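Grip pads, week whatever

November 12, 2025

Quick one, I have to be out the door in an hour and if I don't write this down now I'll forget half of it. Left grip pad came off again. Mid-run, third session in a row, and this time I lost most of an afternoon's episodes before I noticed. So, a post.

Background for anyone new. I record hand-held gripper demos at home, two grippers, small household stuff, sorting and picking up and putting in boxes. The grippers are printed parts on a linkage with screws, and the fingers have stick-on pads because bare plastic on metal is hopeless. Stock pads are dark with ridges. They're fine on fabric and fine on cardboard. On anything thin and shiny they're so-so, things turn in the grip. So back in August I swapped one finger over to the blue textured stuff Dong-geon Pyo sent me a sheet of, and left the other one ridged. One soft, one stiff. His idea, and it's a good one when it stays on.

It does not stay on.

What happened. Task was hair things out of the box, onto the table, then back in the box. Clips, ties, bangles, a couple of scrunchies. Nothing heavy. Started around lunch, everything good. By episode 142 I had a note in my log that says "clip rotated?? check" and did I check, no. I carried on to 200, had coffee, carried on some more. Then a claw clip dropped straight out of the fingers with the jaw fully closed, and I looked and the blue pad had slid down the finger far enough that the top part was bare. Bare plastic on one side, ridges on the other. No wonder.

Went back through the recordings that night. You can see the pad creeping if you skip ahead in big jumps. Play it straight through and you'd never spot it, it moves so slow. And the bit that really annoyed me: the jaw width reading drifts along with it. With the pad gone from between the fingers the jaw closes further on the same clip, so the same clip reads as a thinner clip. Anything trained on that gets told two different stories about one object. I threw out everything from 142 on. 58 episodes up to the coffee and then whatever came after, I didn't want to look at the total.

Second failure, same day, and this one is more of a safety thing so please read it even if you don't care about pads. When the clip fell I reached in to grab it with the other gripper still closing. Pinched the side of my thumb in the linkage. Not the fingers, the linkage, where the arms fold in behind. It's a scissor back there basicaly. Small blood blister, nothing dramatic, but the trigger was under MY hand and I still managed it, which tells you how tired I was. If one of you has a kid helping, keep their fingers off the arms. I've now put the rule on a sticky note: drop something, put both grippers down, then pick it up. Both.

Redid the setup with the pad glued fresh and went again with the star clip, which is the worst one. Narrow, slick, all the weight up at the sparkly end.
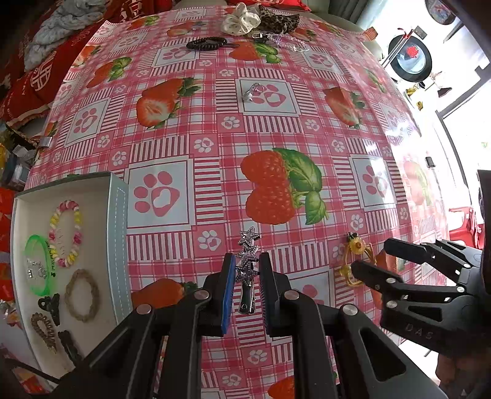 Star clip in the redo, blue pad on the left finger, ridged on the right.

So, why does it come off. I have three theories and I've only tested two of them properly.

Theory one, bad glue. The sheet came with its own sticky backing and I assumed that was enough. Peeled the slipped one all the way off and the backing had gone stringy, like old tape. Left a snail trail down the finger. I cleaned that with alcohol and a cotton swab, which took forever because the stuff gets into the print lines. My money is mostly here.

Theory two, shear. Every time I lift a thing and it's still touching the table a bit, the pad gets tugged down. Once is nothing. A couple hundred times and it walks. To test it I did a dumb thing, pinched a metal ruler and pulled it downward over and over while watching tv. Sure enough, the backing-only pad moved. The one with a thin line of contact glue under it didn't, or not that I could see with a pencil mark as reference. I stopped when my wrist got sore so don't call it science.

Theory three, heat from my desk lamp. Azucena Medrano suggested this, she had pads go soft at her place near a radiator. Haven't tested. The lamp is off now anyway, I'm using the window, and the light's better for the recordings too.

What I changed, in no real order:

Scuffed the finger face with fine sandpaper before sticking anything. Should have done that in August.

Contact glue, thin, both sides, wait till it's tacky, then press. Clamped overnight with a clothespin.

Pencil line across the edge of the pad and onto the finger. If the two halves of the line don't meet, stop. Takes one second to look at. This is the one I'd tell you to copy even if you do nothing else.

Check every 20 episodes. I set a timer on my phone and then got sick of the timer and now I just do it when I shuffle the objects around.

Log the jaw reading on one known object at the start and end. I use the same clip each time. If start and end don't agree, something moved, and the whole block goes in the maybe folder till I've looked at it.

Tightened the pivot screws while I was in there. One was looser than I'd like. Unrelated to the pad I think, but a loose pivot would also mess with the width, so now I can't be totally sure how much of the drift was pad and how much was screw. Great. Should have measured before tightening. If you're chasing the same thing, measure FIRST.

A couple of people wrote after the last post asking if they should just run ridged pads both sides and forget the blue. Depends what you pick up. For boxes and cloth, yes, save yourself the trouble. For small metal things I still like the mix, the soft side gives a little and the clip settles into it. Blue on both sides was too grippy for me, things stuck to the finger on release and then I'd be shaking the gripper like a thermometer, and that ends up in the recording as well.

Still open: whether the glue goes brittle. Dong-geon says his held for over 400 grabs before an edge lifted, but he works with bigger objects and he presses less hard than I do. I squeeze. I know I squeeze. Trying not to.

Plan for next week is to redo the lost block, same objects and same order, and see if the pencil line holds the whole way. Also want to make some kind of guard for the back of the linkage, even just a strip of bent plastic, so thumbs stay out of there. If anyone has a drawing for one that doesn't hit the arms when they spread, send it, I'll print it and report back. Mine rubbed on the first try and I threw it across the room.

Ok, shoes. Comments are open, I'll answer tonight or tomorow.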